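From: Esperanza Mercado
To: Drakbridge Bakers list
Subject: Re: [drakbridge-bakers] scoops or scales for the Saturday flour?

Hello everyone,

Sorry to be slow answering this one. I read it on my phone at the bus stop, thought "oh, I have opinions about that", and then of course it slid down under forty messages about the oven roster.

Shahla Kermani wrote:
> I made the honey loaf from the October sheet twice last week, same flour,
> same tin, same oven, and got two completely different doughs. The first
> one I could have poured. The second was like putty and I had to keep
> wetting my hands. I use the scoop that came with my flour bin and level
> it with a knife like my mother did. My daughter says I should buy a scale
> and stop grumbling. Do the rest of you weigh everything? Even the salt?
> I'd rather not have one more gadget on the bench if I can help it.
> Shahla

Shahla, first of all, your daughter is right and you have my sympathy, because mine said the same thing to me and I sulked for a month. I grew up on cups and scoops too. My grandmother had a chipped teacup she used for everything and her bread was lovely, but she made the same bread in the same kitchen for most of her life and could feel in her fingers when it needed a splash more water. I can't do that, and I certainly can't do it with a recipe somebody else wrote.

What I'd suggest, before you spend any money, is borrowing a scale for an evening. Sepehr has a spare he lends out, or come round to mine. Then do what I did, which is scoop your flour exactly the way you always do, tip it into a cup on the scale, write down the number, tip it back and do it again. I did that over and over one wet afternoon with the radio on, and I was quite put out by how much my numbers wandered. If I dug straight down into the bin I packed the flour in. If I'd just opened a new bag and fluffed it up with a fork, I got a good deal less. The knife across the top made it all look very neat and made no difference to what was squashed in underneath!
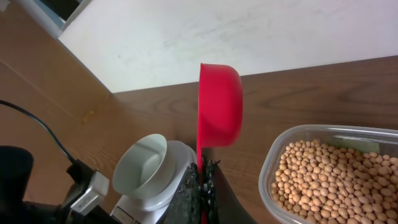 Now, the honey loaf. The sheet asks for 300 grams of flour, and it was written by Remo, who weighs everything including, I suspect, his breakfast. Somebody later added "or two scoops" in brackets and I think that's where your trouble began. Two of whose scoops? Mine aren't the same as yours, and the one in the hall kitchen isn't the same as either. I've crossed that line out on my own copy and I'd be glad if whoever keeps the master would do the same.

I haven't thrown my scoops away, mind you. I still use one to get the flour out of the container, which is much tidier than pouring from the bag, and I stop a bit short of the number and shake in the last little bit. So the scoop is for carrying and the scale does the deciding, if that makes sense. You'd keep yours in the bin just as it is now.

A few other things I've picked up, in no special order:

Put the empty cup or bowl on first and then press the zero button. I know that sounds obvious but I once made a whole batch with the weight of the bowl included and we ate very odd scones for two days.

Keep the scale on the flat bit of the bench. Mine gets cross if one foot is hanging over the groove by the sink.

For the salt, yes, I do weigh it, but a kitchen scale can be a bit vague with tiny amounts. The loaf wants 10 grams, which mine manages happily. For anything much smaller than that I go back to the teaspoon and don't lose any sleep. Same with yeast.

Water you can weigh as well, and it saves bending down to squint at the lines on the jug. That was what won me over in the end, to be truthful, more than the flour.

As for bench space, mine is a flat little thing and it lives standing up beside the chopping boards. I'd forgotten you have that narrow counter next to the stove. Would it fit on top of the bread tin?

If you do make the loaf again before we meet, try it by weight and leave the dough alone for 30 minutes before you decide it needs more flour. It always feels too wet to me at the start and I have to sit on my hands.

Also, while I'm writing: Ásdís is collecting orders for the big bags of rye and needs to hear from people by Saturday. I have her down for sharing one with me but there's room for a third if anyone wants in. And whoever left a blue tea towel and a very good bread knife in the hall kitchen, they're in my cupboard, quite safe.

Warm wishes to all, and Shahla, let me know about that evening. I'll put the kettle on.

Esperanza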